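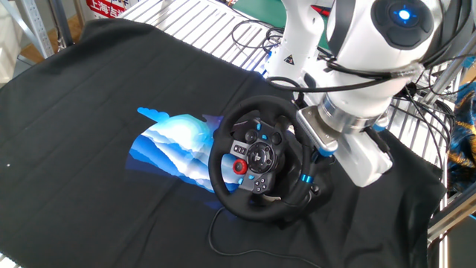 The Studard Gallery opened its winter watercolor show on February 6, 2023, with 76 paintings by members of the Nikolovski Sketch Club. Most were started outdoors in January and finished at home. Blue is the main color this year, and visitors who like the layered blues and whites of the design on the black cloth, partly under the steering wheel, will find similar shapes in the landscapes by Selma Zupan. She has three paintings in the front room, all of the lake road in snow.

First prize, $1,000, went to Surachet Limsakul for "Trullora Bridge, Morning." Judge Lejla Georgiou said she kept going back to the water under the arches, where he left a lot of the paper bare. Colleen Petrenko took second for a view of the grain elevator.

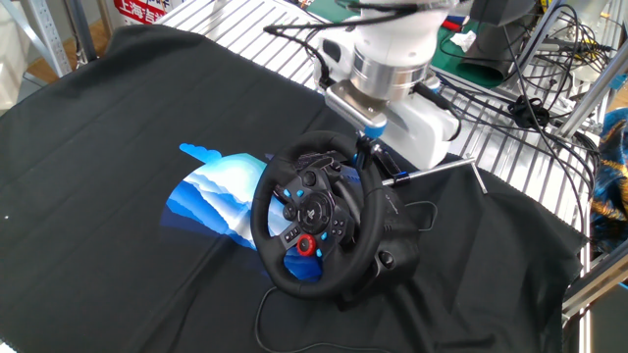

## Demonstration and sales

Taha Ouali will give a free demonstration on wet paper and skies. There is room for some 50 people, and seats can be reserved at the front desk. Paper is provided, but bring your own brushes.

Unframed works are for sale in the back room. Paintings that are sold stay on the wall until the show closes.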